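Koscombe Fruit-and-Dish Demonstrations

README, last edited Oct 14, 2023

What you get

300 teleoperated demonstrations of one arm moving pieces of fruit into and out of a dish. Each episode has wrist video, joint positions, gripper opening and a one-line instruction typed by whoever was driving. The instructions have not been cleaned up. One operator discovered the word "gently" in April and never let go of it.

How it was collected

Operators drove the arm from a handheld controller while watching the wrist view on a monitor. Depth perception is left as an exercise for the operator. Everyone got 50 practice runs before anything was saved, and you can still tell whose first week it was.
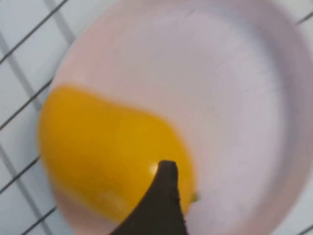

Wrist view, mango task: fingertip against the fruit, pale dish underneath.

The wrist view gets close enough that the dish rarely fits in it. If your model needs to see the whole workspace, it will need a different dataset or a better memory.

Layout

episodes/ one folder per demonstration
instructions.csv episode number, text, operator initials
splits/ train and test lists, made by the Vernholm script
bad_list.txt see below

Video and joint logs run on separate clocks. Use the timestamps. Lining them up by row number will work nicely for the first few seconds.

Known problems

Up to 80 episodes include a second grasp attempt. We kept them, and they are marked "retry" in the csv. Fast wrist moves blur the video. Two episodes have no instruction at all and are in bad_list.txt, along with anything else Clifford Morin disliked on review. His reasons are in the comments and are mostly printable.

Not included

Force readings. The Petrauskas sensor mount arrived after collection ended.

Contact

Open an issue on the Flolholm tracker with the episode number. "The mango one" will not narrow it down.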